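Pen tray

A pen tray is a shallow open holder used to keep pens, pencils and other writing tools together on a desk. It is one of the oldest pieces of desk equipment and is related to the inkstand, the pen rest and the pencil box.

History

Early trays were made to hold quills and dip pens beside an inkwell. Many had a raised lip at the front so that a wet nib could rest clear of the desk. As fountain pens and later ballpoints came into use, the tray lost its link with ink and became a simple means of storage.

In the town of Sorkton, tray making was a winter trade for local joiners. The Robles workshop there produced 298 patterns, most of them in pear or walnut – a few were lined with felt. The Mitwood works later turned to pressed tin and sold its trays to schools in lots of 200.

Types

Trays are grouped by the number of channels. Single trays hold one pen, while clerks' trays have 2 or more.
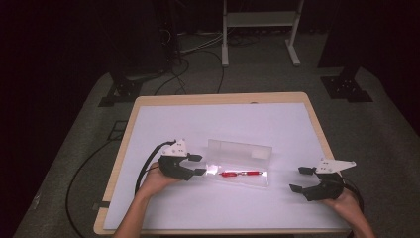
Closed holders are generally treated as a separate group, known as pen boxes. They protect the pen from dust but are slower to use. Wood and metal were long the usual materials, and clear plastics are a later addition. A long, clear acrylic box, such as one with a red pen lying inside, lets the owner see the contents from any side. The Sarnero museum keeps both groups in its writing collection, which has roughly 1000 items.

See also

Inkstand
Pencil case
Desk set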